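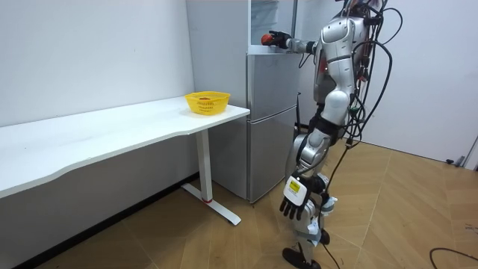

Slide 1. Two-door refrigerator, upper compartment open.

Cold storage in the home: where the temperature goes
Speaker notes, January 18, 2021

Start with the title slide up while people sit down. Skip the company history. Most of this group heard it at the Dotholm session.

Slide 2. Scope
Domestic refrigerators only. Walk-in units and display cases are covered in the February talk. Freezer performance comes up once, on slide 6, and only for defrost heat.
State the working definition early: storage temperature means the temperature of the food, measured in a water-filled test bottle. Air temperature swings too fast to be useful on its own. If someone quotes a reading from the panel on the door, ask where the sensor sits.

Slide 3. The Amlow data
The Amlow survey logged 123 units in occupied homes. Each unit carried one bottle on the top shelf, one on the bottom shelf and one in the door rack. Total door openings in the data set: 2077.
Target was 4 °C in the bottle. Say this number twice. The later slides are all drawn as distance from it.
Do not read out the table. Point to the door rack column and wait.

Slide 4. Door openings
A short opening replaces much of the air and barely touches the food. The air recovers quickly after the door closes. The bottle lags and moves very little.
Repeated openings close together are different. The compressor does not catch up between them and the bottle starts to drift. Meal preparation is the usual pattern. Show the evening trace here, then the overnight trace on the same axis.
Humidity: each opening also brings in moist air. The moisture ends up on the evaporator as frost and has to be removed later. Keep this brief; it returns on slide 6.

Slide 5. Loading
Three points, in this order.
Blocked vents. Food pushed against the rear wall stops the air path, and the shelf in front of the vent can freeze while the shelf below runs warm.
Warm food. Shallow containers cool faster than one deep pot. The deep pot also warms what stands next to it.
Door rack. Warmest position in most of the units logged. Condiments are fine there. Milk is better on a shelf.
The Balia trial moved milk from the door to the bottom shelf and changed nothing else. Show the before and after traces without comment, then take questions on method.
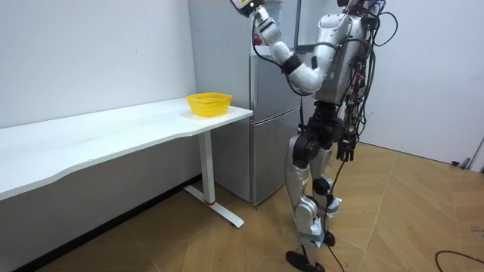 Does a lower thermostat setting make up for a worn door gasket?
It hides part of the problem and costs energy. The compressor runs longer, the items nearest the vent may freeze, and the door side stays warm. Replace the gasket first, then set the thermostat again with a bottle reading.

Slide 6. Defrost
Automatic defrost adds heat on purpose. In a combined unit with one evaporator, the fresh food section sees a small rise afterward. Frozen food near the evaporator sees more. Ice cream texture suffers before anything else does.
If asked about the Matsuda controller: it delays defrost when the door has been opened often. We have bench data only. Do not give a savings figure.

Slide 7. Measuring it yourself
Fill a small bottle with water, put a thermometer in it, and leave it on the middle shelf overnight. Read it in the morning before anyone opens the door for breakfast. Change the setting by one step, wait a full day, read again.
Handout has the log sheet on the back.

Slide 8. Questions
Allow 5 minutes. Leave the slide 3 table on screen during questions, as most of them refer to it. The raw logs are available on request, with household details removed.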